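Small gears onto a ring plate with a gripper kit – parallel fingers good enough?

Posted in Automation and Robotics by hedine_bench

I run a one-person repair bench for small gearboxes and I'm looking at the Voltach two-finger gripper kit to take some of the sorting and placing off my hands. The kit is the gripper body, a wrist camera, a set of tapered fingers and the mounting plate. The quote I have is $900 before freight, arm not included.

My parts are small spur gears, metal mostly and a few white ones. They arrive in a tray and I want each one picked up off a mat and put down on a white disc with a hole in the middle, in the right orientation for the next step. I don't need it to be fast. If it could get through 40 gears while I'm doing the paperwork I'd be happy.

The dealer let me have a go on their demo setup.

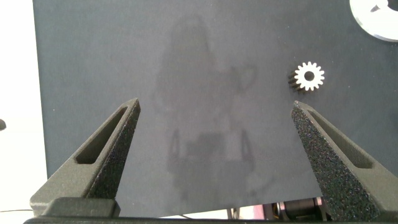
My worry is the shape of the gear more than the weight of it. A tooth on one side and a gap on the other means the part can roll a little as the fingers close, and then it goes down crooked. I asked the dealer and got "it should be fine", so I'm asking here. Has anybody used this kit on toothed parts? Is it worth paying extra for the padded fingers?

---

zalska_workshop

I've had the Voltach kit since January and use it for pinions and small pulleys. Short version: yes, it will do what you want, but buy the pads and spend an afternoon on the setup.

The plain fingers hold a gear well enough when you catch it across the middle. Catch it high or low and it tips, because only a tooth or two on each side is doing the work. Pads give you more grip on the tooth ends and you can close with less force. I wouldn't run bare fingers on polished metal for long, mainly for the sake of the parts.

For holding a gear upright and bringing it in to a plate, go slowly over the last little bit and check the camera view before you let go. 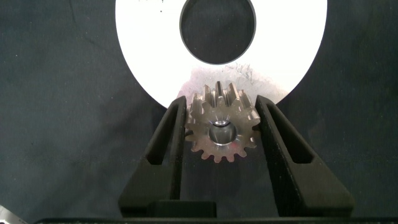 Metal spur gear held upright in the fingers, white ring plate behind.

The wrist camera looks straight down between the fingers, so you can see the gear and whatever is behind it at the same time. That was the reason I chose this kit over the Baxter set, where I couldn't get a clear view past the fingers on small parts. The Baxter software is easier to learn, I'll give it that.

Things I'd budget time for:

Set the closing width for each gear size and save it under a name you'll recognise. The default profile closes too far.

Put a soft surface down. Cloth gives a bit when the fingertips touch it, and a hard bench doesn't. Mine creases and I have to smooth it out every so often, but I've stopped chipping fingertips.

Keep the gear near the centre line of the fingers. I let mine be off to one side by a small amount and it still picks up.

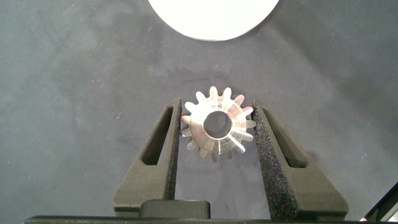
I kept a tally for one long job. Out of 206 picks I had to step in for nine, and most of those were gears that had been lying on their side to begin with. If yours come out of a tray in any old position, you'll want to tip them flat by hand first or write a routine for it. The supplied routine assumes the part is flat on the mat, and it's not clever about anything else.

Pads wear. I get up to 30 hours from a set on metal gears. They're glued on, and scraping off the old glue is the worst part of owning the thing.

---

torque_and_tea

Don't bother, get a vacuum cup. Cheaper and no fingers to line up.

---

greyoctopus

A vacuum cup needs a flat area to seal on, and a small gear with a big bore hasn't got much of one. I tried it on something similar and gave up. Fingers are the right choice here.

I don't own the Voltach kit but I've used one at work for a few weeks. I agree with most of what zalska_workshop wrote, and would add something about lighting and colour. White gears on a grey surface are the easy case for the camera. The outline is sharp and the bore shows up dark, so the centre is simple to find.

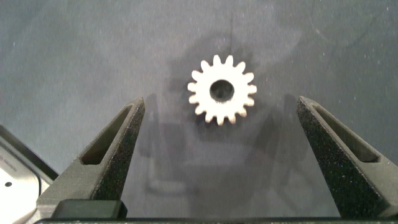 Shiny metal is harder. The teeth pick up reflections and some of them wash out, so the software can be unsure where the edge is. Even, indirect light fixed most of that for us. We also had trouble with the arm's own shadow falling over the part as it came down, and moved the lamp twice before we were happy. Lint on the mat hasn't caused us any bother so far, though we do give it a brush at the start of the day.

On price, $900 without the arm seems fair if the mounting plate is included. Ask whether calibration is part of it. Our dealer charged for that separately and it wasn't on the first quote.

---

Comments

hedine_bench: Thanks all. Calibration was not on my quote either, so I've emailed them. Going with the padded fingers.

zalska_workshop: Get a spare set of pads in the same order and save yourself the second lot of freight.

torque_and_tea: Still say vacuum for anything with a solid face.

gearbox_dad: Does the kit cope with helical gears? Same size range.

greyoctopus: Haven't tried helical, sorry. Might be better as its own thread.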